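4. Changes to bench work at Prallbridge

4.1 The work before the arm

The Prallbridge workshop belongs to Prevano, a small firm that works out assembly sequences for other manufacturers. A customer sends drawings of a product, and the workshop has to say in what order the parts should go together, how each should be held, and which steps are likely to go wrong. The customer then uses the sequence on its own line. Of the 17 people at the site, five work on the bench, and it is their jobs that changed most when the arm was brought in. The rest are in drawing, purchasing, customer contact and dispatch. We spoke to several of them as well, but only draw on those conversations where they bear on the bench.

Before the arm, a sequence was tried out by hand. An assembler built a stand-in for the product from plastic blocks, took it apart, built it again in a different order and kept notes on a printed form. The forms had a column for time, a column for faults and a wide margin. Most of what the drawing office found useful was in the margin. Assemblers wrote down that a part wanted to be turned before it was lowered, or that a joint could be felt before it could be seen. A long trial might go through the same build all morning, and the assemblers we spoke to agreed that it was tiring on the wrists and dull by the second hour. They also agreed that this was when they learned the most about a product.

Trials were shared out informally. There was no rota. Whoever finished first took the next job from the tray, and people swapped if a build was awkward for someone's hands or eyesight. Geeta Bajpai, the longest serving of the bench staff, kept a notebook of her own in which she drew the stages of a build from the side. Others borrowed it when they took over a job from her. It never became part of the firm's records.

4.2 The work with the arm

The arm now carries out most of the repeated builds. The blocks are much the same as those used before, apart from the square black-and-white markers fixed to their faces, which are used to work out where each one is and which way it is turned. A sheet of further markers is laid on the table inside a low rail. The assembler sets out the blocks, checks the sheet, starts the run from a terminal and watches. When the run stops, the assembler decides whether to clear the fault and carry on or to take the build down and begin again.

Figure 4. The bench at Prallbridge, with the arm, the marker sheet and a block assembly inside the rail.

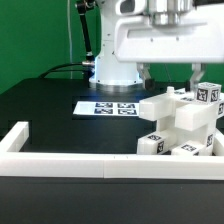 Raelene Hapeta told us that the arm had taken the lifting and left her with the deciding, and that she had not been asked which of the two she would sooner keep. She said her hands were better for it. She also said she went home having thought about stopped runs all day, and that when she was building by hand she could think about something else for long stretches and still do the job well.

Versions of this came up in most of our interviews. The physical load of the work went down, and no one wished it back. What replaced it was a kind of attention that the staff found harder to describe. Watching a run asks for very little until something goes wrong, and then asks for a quick judgement about a build the watcher has not touched. Cameron Gourlay compared it to sitting beside a learner driver. He could see a block going down slightly askew and know what his own fingers would have done about it, but by the time he had stopped the run the block was either home or on the table.

During our four weeks at the site we sat at the bench for the whole of the working day, including breaks. A typical run lasted around 90 minutes if it was not stopped. The assembler was expected to stay within reach of the terminal throughout. In the first week after the arm was installed, before our visit, people had apparently tried to do other work at the same time, such as sorting blocks or filling in the forms for the previous job. The practice faded without being forbidden. Staff said that they kept missing the moment when a build began to lean, and that it was less trouble to sit and watch than to take the whole thing down later.

The setting out is the part of the job that still belongs wholly to the hands, and it has grown. Under the old way of working a block could be put down anywhere that was convenient. It now has to be placed so that its markers can be read and so that there is room for the fingers of the gripper to open on either side of it. The bench staff have become quick at judging this by eye. There was a written procedure for it when we arrived, drawn up by the supplier of the control software, Milow. We did not see anyone consult it. What people did use was a set of pencil marks and habits passed on at the bench: turn the tall pieces first, keep the smallest ones away from the near rail, look at the sheet from where the arm is and not from where you are sitting.

The last of these habits deserves a little more space. Assemblers had always looked at a build from their own side of the table, and Geeta Bajpai's side-on drawings were an extension of that. With the arm came a second point of view. A small camera rides near the gripper and its picture can be called up on the terminal. In it the fingers are large, the parts run off at a slant, and there is often no telling which way is up unless one already knows the build. Figure 5 is a view of this kind, with one finger upright in the middle and its marker facing the camera. At first the staff left this view switched off. By the time of our visit most of them kept it open beside the run log, and two had begun to set out their blocks with it running.

Learning to read the view took people different lengths of time, and age or service did not explain much of the difference. Some said they learned it by moving a hand about under the gripper until the movement on the terminal made sense. Others never felt sure of it and went on standing up to look. There was some friction over this on the bench. Standing up was taken by the shift lead as a sign that a run was in trouble, and those who stood up often were asked about it more than they liked.

Figure 5. View from the small camera at the gripper.

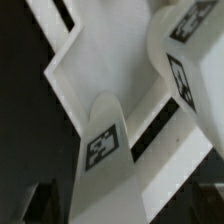 Soudabeh Jalali
Research Fellow, Work and Skills Group, MacRitchie Institute

4.3 Notes, margins and who gets asked

The printed forms are still in use, but they have changed shape. Time is now logged by the terminal. Faults are logged too, under a short list of codes. The margin went when the form was redrawn to fit the codes, and the assembler is left with a single line for remarks. In the forms we were allowed to read, this line was mostly blank. Where it had been filled in, the remark tended to be about the cell ("sheet moved, reset") and seldom about the product.

The drawing office noticed. Amândio Meireles, who turns the results of trials into the document the customer receives, said that he used to get a form he had to argue with and now got one he could file. He had started walking down to the bench on a Tuesday to ask how the builds had gone, which he had rarely needed to do before. The bench staff liked this and said so. They had more say in the final sequence when he came down than they had ever had through the margin, although it depended on who was at the bench when he came. An assembler on the late shift hardly saw him.

This is a modest change, and it was not planned. It matters to our argument all the same. What the assemblers knew about a product used to reach the drawing office in writing, as a by-product of the repeated builds. When the builds went to the arm, the by-product went as well, and the knowledge that took its place – about setting out, about the view from the gripper, about which stops can be cleared and which cannot – had no form to go on. It travelled by talk. Those who were present for the talk gained standing, and those who were not lost some.

Pay and grading had not moved at the time of writing. The job title was still bench assembler and the grade description still spoke of manual dexterity and sustained repetitive work. Raelene Hapeta had asked for hers to be looked at again and was waiting for an answer. Management told us that the description would be revised when the arm had been through a full year of customer jobs, and that they did not want to write down a job that was still settling. The bench staff accepted the reasoning up to a point. Several of them remarked that the rules for stopping a run had been written down straight away.

Nobody at the bench had been let go, and none of those we interviewed expected it in the near future. The worry they did raise was about new starters. Everyone now on the bench learned products by hand and brings that to the watching. A person taken on this January would begin at the terminal. Cameron Gourlay thought that such a person ought to spend the first months building with no arm at all, and had offered to set this up. Geeta Bajpai agreed with him about the months, but thought they should come second, once the starter had seen enough stopped runs to know what they were looking for. The firm had not yet chosen between them when our visit ended. We return to the question of training order in section 6, where the Prallbridge interviews are set beside those from the other sites.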